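Search this site
Search for: minutes, newsletters, events
12 comments
Share 7

Lirside Table & China Circle
Minutes of the New Year meeting, January 1, 2023

In the chair: Ulla Jääskeläinen
Minutes taken by: Nikau Hinds
Present: 18 members, plus two guests from the Bemero group. Apologies were received from the Ornden members, who had family lunches to get to.

1. Welcome

Ulla wished everyone a happy new year and said how thrilled she was at the turnout. She had expected a handful of people and a lot of leftover cake! There was no leftover cake. The guests from Bemero were warmly welcomed and found seats by the radiator.

2. Minutes of the last meeting

Accepted with one correction. The teapot shown by Nikau was bought in Nigatu and not in Ornden, as the minutes had it. Nikau apologized to the teapot.

3. Small plates and how we show them

This was the main item, and it ran well past its slot, which everybody seemed happy about. Ulla opened by saying that small pieces get lost at our displays. People walk straight to the tureens and the big platters, and a saucer lying flat on a cloth might as well be a coaster. She would love to see the saucers get a table of their own at the August open house.

Much discussion followed on backgrounds. The green felt we have always used had a few loyal defenders, but most members felt it makes white china look gray. One of the Bemero guests said their group switched to plain linen and liked it very much, apart from the ironing. Nikau spoke up for a marble pattern – light, a bit of movement in it, and the decoration still comes through, even a tiny one. Several people got up to look at the picture again after he said this.
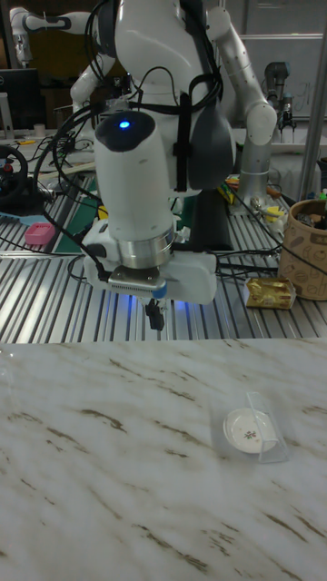 Item 3: floral saucer with clear plastic holder, on the marble-patterned top.

The little flowers in red and green were very much admired. Members liked having so small a motif right in the center with a good deal of white left around it. There was a lively side conversation about whether a plate like this wants other plates near it at all. Ulla thought a wide empty stretch of marble did it nothing but good. Others would put a second saucer close by for company, preferably one with blue in it.

On holders, the clear plastic kind won a lot of friends. It catches the light along its edges, and some people found that pretty while others found it a little distracting. The wire stands still have their fans for dinner plates. It was agreed to try both kinds side by side at the next meeting before we spend any money.

The cork pen holder with the doodle drawings on it also got a mention. Two members want something like it for the sign-in table, where our pens have been living in a cracked mug for far too long.

Agreed: saucers and other small plates to have their own table in August. Marble-patterned covering to be tried first, linen second.
Action: Nikau to find out what a covering would cost for one long table. Ulla to bring wire stands and whatever clear holders she can borrow.

4. The 1927 catalog

Ulla has finally had the loan of the 1927 shop catalog from a cousin, and it is wonderful. There are 17 pages of tea things alone! She passed it around with clean hands requested, and the room went quiet for a good ten minutes. Members would like copies of the saucer pages. Ulla will ask her cousin whether that is all right before anybody goes near a copier.

5. Trip to Nigatu

Seven members have put their names down so far. The minibus holds more, so please do sign up if you have been thinking about it. Lunch will be at the bakery again, by popular demand. Bring bubble wrap and a box with a lid – last year's journey home with a gravy boat in a hat was enjoyed by all except its owner.

6. Any other business

The chipped plates left over from the fall sale are still in the hall cupboard. Anyone who wants them for mosaic work may take them.

The Bemero guests invited us to their spring show-and-tell and the invitation was accepted with real pleasure.

Next meeting: same room, same time. Please bring one small plate and something to stand it on. Nikau is down for cake.

Share 7
Leave a comment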